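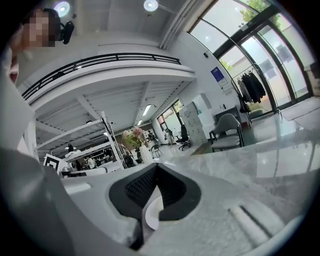 Service Charges in Senior Housing Should Be Itemized

Most arguments about housing for older people deal with supply. Fewer deal with the monthly charge that residents pay once they have moved in. I think the charge deserves more attention than it gets, and that a flat, unitemized fee should no longer be accepted by any public body that helps fund a building.

Take Semisum, a rental development of 155 apartments for people over 60. The charge covers heat, cleaning of shared areas, the alarm service and a line called "community support." In February that line rose by $29 per apartment. The notice gave no breakdown. Tiina Seppälä, a tenant there, asked for one and received a copy of the notice.

The manager, Barbieri, argues that itemizing invites residents to opt out of services that only work if everyone pays. The point has some force for the alarm service, where fixed costs are high. It has little force for the rest. A resident can be shown what a service costs without being given the right to refuse it.

The second objection is the cost of the extra bookkeeping. Ketex, a smaller landlord with 100 units, already publishes its charge by contract, with the name of each supplier and the end date of each agreement. Its accounts put the yearly cost of doing so at $1,407. Spread over all units, that is a little over a dollar a month.

Itemized charges will not make buildings cheaper to run. Heat and wages cost what they cost. They would let a person on a fixed pension compare two buildings before signing a lease, and at present that comparison cannot be made. Funding agreements come up for renewal regularly. The requirement could be added at the next one, with a year allowed for existing buildings to comply.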